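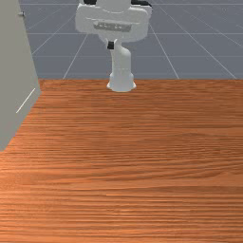
Figura 4.1. Brazo blanco sobre base cilíndrica, al fondo de un tablero de madera. Imagen generada por ordenador.

CAPÍTULO 4
La madera como material: estructura, humedad y movimiento

Objetivos del capítulo
Al terminar este capítulo, el estudiante deberá distinguir la albura del duramen, describir las tres direcciones principales de la madera, calcular el contenido de humedad de una probeta y prever el comportamiento de un tablero macizo en servicio.

4.1 Introducción
La madera es un material de origen biológico y conserva, una vez aserrada, la organización que tuvo en el árbol. Sus propiedades dependen de la dirección en que se midan. Una pieza cargada en el sentido de la fibra resiste esfuerzos que la romperían con facilidad si se aplicaran en perpendicular, y lo mismo ocurre con la contracción, la conductividad térmica y la facilidad de corte. Esta condición recibe el nombre de anisotropía y explica buena parte de las reglas de la carpintería tradicional, muchas de ellas anteriores a cualquier estudio sistemático.

En el capítulo anterior se examinó el crecimiento del tronco. Conviene recordar que el cámbium produce cada temporada una capa nueva de células y que, en los climas templados, la diferencia entre madera temprana y madera tardía da lugar a los anillos visibles en la testa.

4.2 Agua libre y agua ligada
El agua se encuentra en la madera de dos formas. El agua libre ocupa las cavidades celulares y se pierde en primer lugar; su salida reduce el peso de la pieza, pero apenas altera sus dimensiones. El agua ligada está retenida en las paredes de las células. Cuando comienza a evaporarse — es decir, por debajo del punto de saturación de las fibras — la madera se contrae.

El contenido de humedad se expresa como porcentaje de la masa anhidra:

H = (masa húmeda − masa anhidra) / masa anhidra × 100

Ejemplo 4.1. Una probeta procedente del aserradero de Gunley tiene una masa húmeda de 156 g y, tras el secado en estufa hasta masa constante, una masa de 130 g. Su contenido de humedad es del 20 %.

4.3 Contracción en las tres direcciones
La contracción longitudinal suele ser despreciable en la madera normal. La tangencial es la mayor y, en muchas especies, se aproxima al doble de la radial. De esta desigualdad proceden el abarquillado de las tablas de corte tangencial y las fendas que aparecen en los rollizos.

Ejemplo 4.2. Un tablero macizo de 300 mm de anchura se contrae un 2 % al pasar del almacén a una vivienda con calefacción. La pérdida de anchura es de 6 mm, magnitud suficiente para abrir una junta encolada si el bastidor impide el movimiento.

Términos clave: albura, duramen, anisotropía, agua ligada, masa anhidra, abarquillado.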